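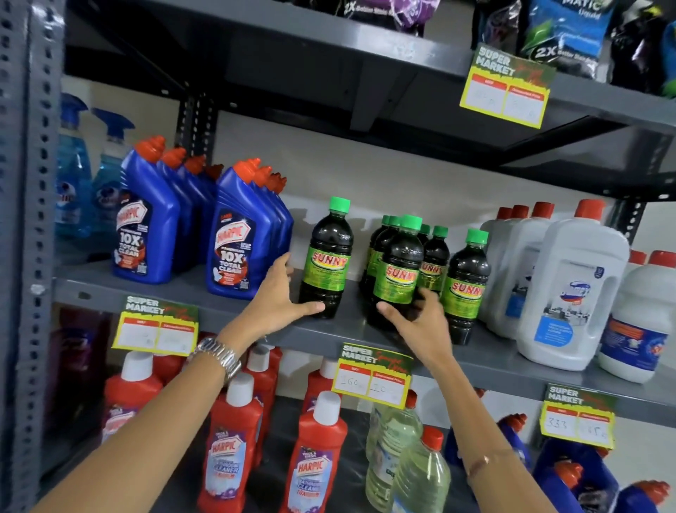 Fig. 1. Shelf work by hand: both hands on the green-capped bottles, middle shelf.

Handout 3: Notes for the Mapplebeck open day

Read these before Wednesday. The coach leaves at 8.30 and the demonstration starts at 10. Bring this sheet and a pen. Bags go in the lockers by the front door.

What you are going to see

Mapplebeck builds and tests machines that put goods on shop shelves. The open day has 2 parts. In the morning staff show the Rodum arm working at a test shelf. After lunch there is a talk on Balta, the software that plans the arm's movements. Pota, the older machine, will be on show but switched off.

The job, as a person does it

Look at Fig. 1 before you see any robot. The left hand is on a bottle that stands by itself, next to the blue toilet cleaner. The right hand has hold of one at the front of a tight group of the same kind. These are two different problems for a machine. A bottle with space beside it can be gripped from the sides. A bottle in a group has neighbours, and a wide gripper will knock them.

Both hands hold low down, near the shelf board. A low grip makes a tall bottle less likely to tip when it is slid. Most grippers come in from the front at one fixed height, so check where the Rodum arm takes hold and write it down.

The upper shelf hangs over the work. A person bends the wrist and reaches under it without thinking. An arm has to plan a path that keeps its elbow and its wrist joint clear of the shelf above and of whatever stands below. In the picture the right arm passes in front of the clear bottles on the lower shelf to get to where it is going.

Price cards are a further nuisance. They hang from the shelf fronts, and a camera placed level with the shelf may have one in its way.

Shape matters too. The spray bottles have trigger heads, the blue bottles have angled necks and the white jug has a handle. We covered grasp points in lecture 2. Mark on your own copy of the figure where you would grip each of these.

At the demonstration

Stay behind the yellow line while the arm is moving. Questions are taken between runs. For each run, note:

Start and finish time
Which item was moved and what stood next to it
Whether any other item shifted
Whether staff had to step in, and why

Do not write down only the runs that go well. A failed grip tells you more about the gripper, and you will need at least one for the report.

Report

400 words, handed in at the next seminar. Compare one run with the same task done by hand. A sketch of the gripper seen from above is required. Photographs may be taken in the morning but not during the Balta talk.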